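Talk notes, shared workshop evening, September
"Two arms and a steamer" - 15 min plus questions

Before starting: clicker, water, check the clip plays with sound OFF. Laptop on charger, it dies otherwise.

OPENING
Say hello, say which bench I'm on (back room, by the sink). Hands up who has built an arm. Hands up who has finished one. Wait for the laugh, move on.

The pitch: wanted a two-armed machine that can do one boring kitchen job start to finish. Picked steamed buns. Buns into steamer, lid on. Reverse it at the other end. A person does that half asleep. Took me most of a year to get near it.

Not selling anything. Parts list on the Jularus page, link on last slide. Project name is Bruma, don't ask, it was the name of the folder.

WHY BUNS
Soft. Round. Pale. Three problems in one go.
Soft - squeeze too hard and you leave a dent, and the dent stays. Squeeze too little and it rolls off.
Round - no good edge to grab, fingers have to go down past the middle.
Pale - pale bun on a white plate on a white table. Depth camera hated it. I could of used a blue plate. Was stubborn about it, people own white plates.

Tried tinned tomatoes first (don't spend long on this). Tins are easy. Learned nothing from tins except how to crush a label.

THE ARMS
Two arms, one each side, gripper on each. Left one looks after the lid, right one does the buns. Started with both doing everything and they kept meeting in the middle over the pot. Loud. Splitting the jobs fixed most of it in an evening.

Fingers are the third set. First set Serra pads, wide flat rubber, lovely grip, couldn't get between two buns without shoving one off the plate. Second set printed, snapped. Now thin and pointed. Less grip but they fit.

Cable: leave a loop. LEAVE A LOOP. I had it tied tight to the arm, looked very tidy, pulled the plug out of the gripper first time the wrist turned all the way. If they remember one slide make it this one.

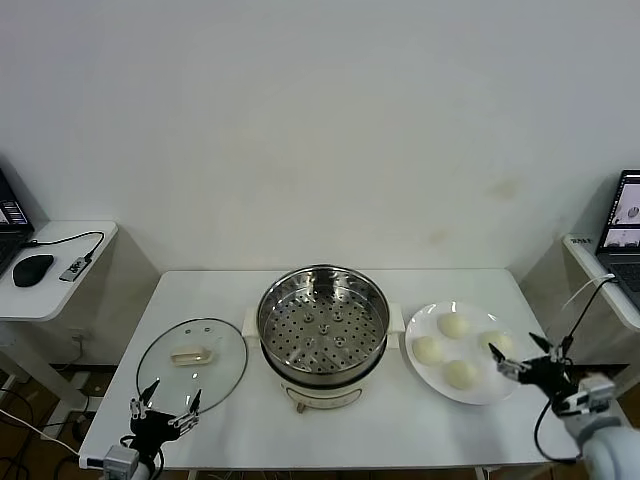 Order of a run. Lid starts on the table, off to the left. Four buns on the plate, right hand side. Arms go to waiting position and stop there till I say go, I don't let it start itself.
Then right arm picks a bun, over the rim, down, let go. Height matters - let go too high and it bounces (yes they bounce), too low and the fingertips catch in the holes in the tray. 15 mm above the tray works for me, measure your own.
Last bun in, right arm backs off, then the lid. Never both over the pot at once, it's a hard rule in the code now.

THE LID
Give this a good 4 minutes, it's the bit people ask about.
Glass is see-through, so the camera sees the table under it and says there's no lid. Handle is the only solid thing to look for. So it looks for the handle and works out the rest from that.
Broke 2 lids before I put a limit on how hard the arm can push down. Spares cost more than you'd think.
Handle is a rectangle so it matters which way round it's facing. If it's end-on to the fingers they slide off. Wrist turns to match. Simple to say, took weeks.

WHAT WENT WRONG
Dinberg power supply, cheap, sagged whenever both arms moved together. Looked like a software fault for ages. Spent a fortnight rewriting stuff that was fine. Check the volts first.
Bolted one arm on slightly twisted. Every reach was off the same way and I kept fixing it with numbers in the code insted of a spanner.
Practice with the steamer switched off. Steam and camera lens do not mix, haven't solved it. Say so.

PLAY CLIP
Talk over it, don't stand in front of the screen. It's slow, say it's real speed. Point out the bit where it has a second go at the same bun.

COSTS
Skip if late. Arms were most of it. Grippers next. Table was free.

NEXT
Taking buns out when they're cooked - stickier, haven't tried it yet
Guard round the near side before any kids' open day
Tell it a bun is missing, at the moment it grabs air and carries on quite happily

If no questions: ask who's got a spare lens heater.
Arms are off tonight. Anyone who wants to see the bench, come to the back room after, mind the cables.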